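Gaiter (joint cover)

A gaiter, also called a bellows sleeve or boot, is a flexible tube with ridges along its length, fitted over a joint, rod or shaft. It keeps dust and grit out and grease in, and lets the part underneath bend or slide. The word comes from the cloth or leather covering worn over the ankle and lower leg.

Form

The wall of a gaiter is made up of rounded or angular folds known as convolutions. When the joint bends, the folds on the inner side close up and those on the outer side open, so that the wall itself stretches very little. Deep folds allow a wide movement but take up more room. Many gaiters taper, with the wide end held by a clip or a groove and the narrow end gripping by its own tension.
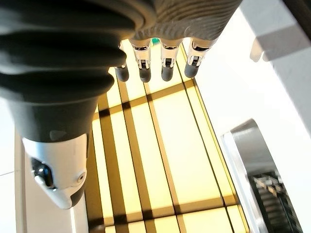 Tapering ribbed sleeve on the thumb of a robotic hand. The fingers, right, have bare metal joints.

Materials

Early gaiters were sewn from leather and packed with grease. Moulded rubber replaced leather for most uses, and thermoplastic and silicone types are now common. Silicone stays supple in the cold but tears more easily once nicked. Cloth gaiters, stitched over wire rings, are still found on large slides.

Uses

Gaiters are found on drive shafts, gear levers, steering racks, bicycle forks, joysticks and jointed limbs. The Živković works at Furnberg made them for farm machinery and at its height listed more than 500 patterns, the smallest 34 mm long. A history of the works by Bo-ram Nam deals mainly with its leather trade.

Wear

Splits usually begin at the bottom of a fold, where the wall bends most. A split gaiter lets grease escape and should be replaced before the joint runs dry. Split types, closed with a seam or glue, can be fitted without taking the joint apart.

See also: Bellows; Dust cap; Grommet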